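Blog > Civics Nerd Corner > Budget season

I read the whole county budget and I loved it

OK, so the proposed budget is 572 pages, and I finished it on Monday night with cold tea and a stack of sticky notes. I have been telling everyone I meet! My sister has asked me to stop.

Some background for people outside Lamlow County. The commissioners vote on the spending plan in November, and before that there are two public hearings. Last year I went to one of them by accident (I was in the wrong room, looking for a zoning thing) and got completely hooked. People were arguing about culverts, and they were arguing well. I went home and looked up what a culvert costs.

The big fight this time is the Drerken Road bridge. Public works wants to replace it in one go and borrow the money. Commissioner Clementina Brandão wants it split over three years and paid out of the general fund, which would mean no bond and no interest, but a lot of orange cones for a lot of summers. I went in sure she was wrong. Then I got to page 320, where the debt payments are laid out year by year, and now I'm maybe sixty percent on her side. The old courthouse bond is still eating a big piece of every year's money and I had no idea.

Other things I flagged:

The library in Durán gets its Sunday hours back. Finally!

The Henura bus line is still listed as a "pilot," which it has been for as long as I've lived here. It had 91 riders on its best day last spring. I was one of them – it's a nice bus.

There's a line for "records storage, offsite" that nearly doubles with no footnote. I sent an email asking about it and got a real answer from a real person the next morning. They lost the lease on the cheap space. Fair enough.

If you've never been to a hearing, please come to the next one. You get three minutes at the microphone and you don't have to use them. It starts at 6:30 p.m., and it runs long, so eat first or bring something. 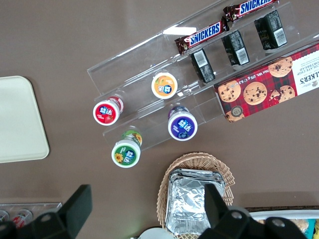
Snickers, two of them.

I'm still working on what to say with my three minutes. Right now I have a page and a half on the bridge and one sentence about the bus, and I read slowly, so something has to go. If anybody understands how the road fund transfer on page 205 works, please leave a comment. I've read it four times and I think it moves the same money twice – but I might just be holding the table upside down.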